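Kirkura College of Applied Studies
Records and Information Management, Unit 6
Handout: Storing Small Collections and Loose Materials

Required reading before the next session: course reader, chapter on housing and enclosures. Students who have not yet received the reader should request a copy from the department office.

Purpose of the unit

Earlier units dealt with flat paper records. This unit covers the small, mixed objects that often arrive with them: keys, seals, badges, coins, buttons, sample cards, and spare parts. Such objects are easily separated from the papers that explain them. A badge without its letter has little value to a researcher, and a letter that mentions an enclosed badge raises questions if the badge cannot be found.

Students will learn to choose an enclosure, assign a location, and write a finding aid entry that keeps the two kinds of material connected.

Terms used in this unit

Enclosure: any wrapper, envelope, tray, or box that directly holds an object.
Housing: the larger container or shelf unit in which enclosures are kept.
Location code: the short code that tells staff where an item is kept.
Separation sheet: a form placed in the original file when an object has been moved elsewhere.

Choosing an enclosure

The first question is whether the object can be harmed by contact with its neighbors. Metal objects may scratch one another and may stain paper. Textiles hold moisture and should not share a closed container with metal. Objects with sharp points require padding on every side.

The second question is how often the object will be requested. Material in regular use should be visible without being handled. Clear or lightly tinted containers serve this need well, although they should be kept away from windows. Material that is seldom requested may be placed in opaque board boxes, which give better protection from light.

The third question is cost. In the Drernton case study, the archive held 1301 small objects and had a budget for 700 new enclosures. Staff did not divide the money evenly. They gave individual enclosures to fragile and frequently requested items and grouped the remainder by material and size. Students should be prepared to discuss whether this decision was sound.

Plastic boxes with attached lids are common in small offices. The lid cannot be misplaced, and the contents may be inspected on a table before anything is removed. Not all plastics are suitable for permanent storage, however. Some release vapors that attack metal and paper. Where the type of plastic is unknown, the box should be treated as temporary and marked accordingly in the location register. 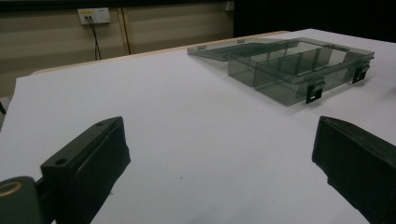

Assigning a location code

A location code describes a place and should contain no information about the object. Codes that include a subject or a date must be changed whenever the collection is rearranged. The Isthorpe scheme, which is used throughout this course, has three parts: room, shelf, and container. Each part is separated by a hyphen.

Codes are written in pencil on paper labels and in archival ink on tags. Adhesive labels are not to be applied to objects. Where a container is reused, the old code must be removed completely and the change entered in the register on the same day.

The finding aid entry

Each entry must give the title of the item, its material, its overall size, its condition, and its location code. The entry must also name the file from which the item was separated. A separation sheet with matching information is placed in that file.

Condition should be stated in plain words. "Bent at one corner" is acceptable. "Fair" is not, as it means different things to different staff members.

Common errors

Entries submitted in past terms have shown the same faults repeatedly. Measurements are given without units. Groups of objects are listed as "miscellaneous." Separation sheets are completed but never placed in the file. Marks will be deducted for each of these.

Assignment

Using the Kurup family papers, select one file that contains at least one loose object. Prepare a finding aid entry and a separation sheet, and write a report of no more than 3000 words explaining the choice of enclosure. The report should refer to the Drernton case study.

Assignments are due November 21, 2021. Late work is accepted only with written approval from the department office.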